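Press release
22/09/2022

Mollier opens furnished bedrooms for guests staying a month or more

Mollier, the furnished lettings firm, has opened a new set of twin bedrooms at its Lacroix house. The rooms are meant for people who need somewhere to live for a while but don't want to buy furniture – staff on short contracts, families between homes and students on placement.

Rent is £699 a month for a twin room, with bed linen, heating and water included. A deposit of £200 is taken on booking and returned at the end of the stay. The shortest let is one month.

Beds and bedding

The beds were chosen by Thierry Guillot, who runs the house. Several of the headboards came from Grusum, a small upholstery workshop which also repaired the padding on older pieces already in the building. One of the twin rooms has a cream buttoned headboard with a curved brown wooden trim, set against a blue-grey wall, and an orange pillow on white bedding. Brown curtains hang behind the other bed.

"We wanted rooms that feel like somebody's bedroom," said Thierry Guillot. "People are going to be in them for weeks. They will leave the bed unmade some mornings and that is fine by us."

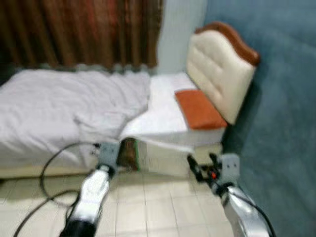
Laundry and clothes care

Guests told Mollier in February that laundry was their biggest complaint about short lets. The firm has now added a weekly laundry service run by Wedow, which has worked with hotels in the area for 3 years. Sheets and pillowcases are changed as part of the rent. Personal clothes can be added for a small charge per bag.

Bags should be left outside the room door by nine in the morning and come back the next day. Shirts can be returned folded or on hangers. Guests who would sooner do their own can use the machines on the ground floor, and an iron and board can be borrowed from the office.

Wedow asks that shirts are laid flat on the bed and checked before they go in the bag, with pockets emptied and collars looked over for marks. Light colours should be bagged apart from dark ones.
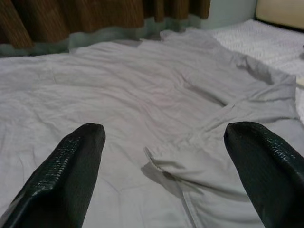 A light grey shirt laid out on the bed.

Gilles Besson, lettings manager at Mollier, said: "We had 224 replies to our guest survey and a good many of them mentioned washing. It is a dull subject but it matters when you are living out of a suitcase."

Viewings can be arranged through the Lacroix house office, which is open every weekday afternoon. Guests already staying with Mollier can ask to move to a twin room at the end of their current month.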